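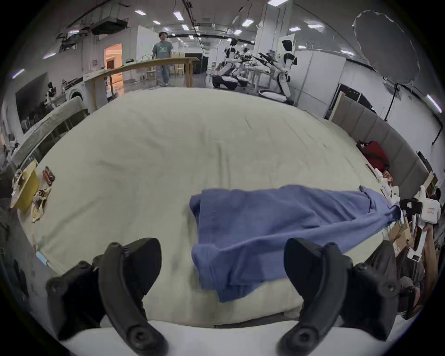
Cloth station, gripper open over the blue cloth. Wheeled units in the back half of the room.

Prelberg workshop – recheck after gripper fault, January
Checked by: Csenge Gál
Unit: Brelero hand gripper, no. 941

Fault as reported: left jaw stayed shut on a towel and did not let go when the trigger was released. Operator pulled the cloth free by hand with power still on. No injury.

1. Jaws open fully on release – OK. Ran 100 cycles, no sticking.
2. Pivot joints clear of lint – FAIL at first check. Threads wound around the left pivot. Cleaned, then OK.
3. Screws tight on both jaws – OK. One on the left was loose by a quarter turn.
4. Power off before hands go near the jaws – FAIL. Not done on the day. Operator has been told.
5. Work surface clear except for the cloth in use – FAIL. Bags and packaging on both sides of the mattress. Move to the shelf.
6. Stop button on the Lucero wheeled robots within reach – OK, tested at 11 am.
7. Overhead cables tied up – OK.
8. Light stand weighted – not checked, sandbag on order from Bodel.
9. Cardboard off the work area – FAIL. Same comment as last time.

Lint check is now every 22 runs – it was once a shift before. Unit 941 can go back in use. Items 5, 8 and 9 stay open until the next round.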